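Community > Language Exchange > FAQ

Sendaseck Conversation Exchange - Frequently Asked Questions

41 shares | 4 comments

What is the exchange?
You teach someone your language, they teach you theirs, and no money changes hands! We pair people up for a weekly video chat, half in one language and half in the other. The exchange began in Collum and now has 190 members, with a second group in Maldonado that meets in the evenings.

How good do I have to be?
If you can introduce yourself and order a coffee, you're ready. Complete beginners are welcome too, but please work through the Jeltent starter booklet first (it's free, and the food chapter is a joy).

Do I need special equipment?
Any laptop, tablet or phone with a microphone will do. A laptop is easiest if you like to keep a word list open next to the call.
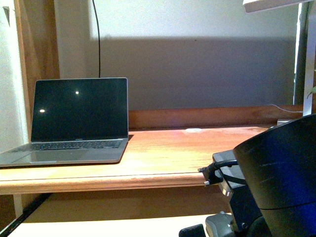
An open laptop on a wooden desk.

What do we talk about?
Anything you like! New pairs get a list of 87 starter questions, from "What did your street smell like when you were a kid?" to "Explain a card game." Most pairs drop the list after a few weeks and just talk about soup, or their sisters, or the bus.

Should my partner correct every mistake?
Please don't - it kills the conversation. Jot things down and go over them in the last few minutes. Tell each other early on if you want more correction or less.

How long is a session?
One hour, split evenly. Set a timer for the switch, or the stronger language will swallow the whole hour.

Where should I sit for the call?
Somewhere quiet, with a door you can close and a bit of room for a notebook. Face a window if you can, so your partner can see your mouth move. It really helps with vowels!
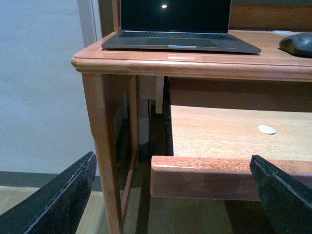

Desk with the keyboard tray pulled out.

Can I have more than one partner?
Yes, up to 4. Start with one, though, and see how your week feels.

What if we don't click?
It happens, and there are no hard feelings. Fill in the rematch form and we'll find you someone new in the next round.

When is the next round?
New pairs are made every January and again in summer. Sign-up for the summer round closes Thursday, May 14, 2026. If you miss it, you can still drop in on the open Spanish and Portuguese tables.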